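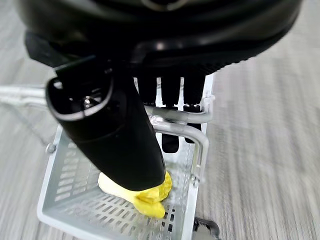
What is changing in the Prerkmont water billing schedule?
The utility is moving from quarterly estimated bills to monthly bills based on actual meter readings, starting in June.

PRERKMONT, 26/04/2026 — Prerkmont Water has approved a new billing schedule for residential and small business accounts. Under the schedule, each account will be billed once a month for the volume of water recorded at the meter. The current practice of issuing three estimated bills and one corrected bill per year will end with the last quarterly cycle.

The first group to move will be 800 accounts in the Kwok Street service area, where meters with radio transmitters are already in place. The remaining service areas will follow in order of meter age. Customers will receive a written notice before their first monthly bill. Account numbers, payment methods and automatic payment settings will carry over without any action by the customer.

The rate per unit of water is not affected. The fixed service charge, now billed as a single quarterly amount, will be divided into equal monthly parts. Any credit or balance left from an estimated bill will be listed on the first monthly statement as a separate line.

"Most of the billing calls we handle concern the corrected bill at the end of the year," said Melati Osman, customer accounts manager at Prerkmont Water. "A household with a leaking toilet valve may not learn of it for months under the present system. A monthly reading shortens that period."

Readings will be collected by the Remurov metering system, which records hourly totals and sends them once a day. In a trial covering 147 accounts, the system returned complete readings for 134. The other 12 accounts with incomplete data had meters set in deep pits, and one had a failed battery. Pit lids at these addresses will be replaced with a type that allows the signal to pass — the work does not require the water to be shut off.

Where a reading is missing on the billing date, the bill will be based on the most recent complete reading and marked as such. The difference will be applied the following month.

"The meters themselves have not changed, and neither has their accuracy class," said Ataberk Ateş, metering engineer. "The change is in how often we read them and how the figure reaches the bill."

Customers who prefer to read their own meter may continue to do so by submitting the figure by phone or at the Skirnero Road office. Paper bills remain available at no charge. Large commercial accounts are already billed monthly and are outside the scope of the new schedule.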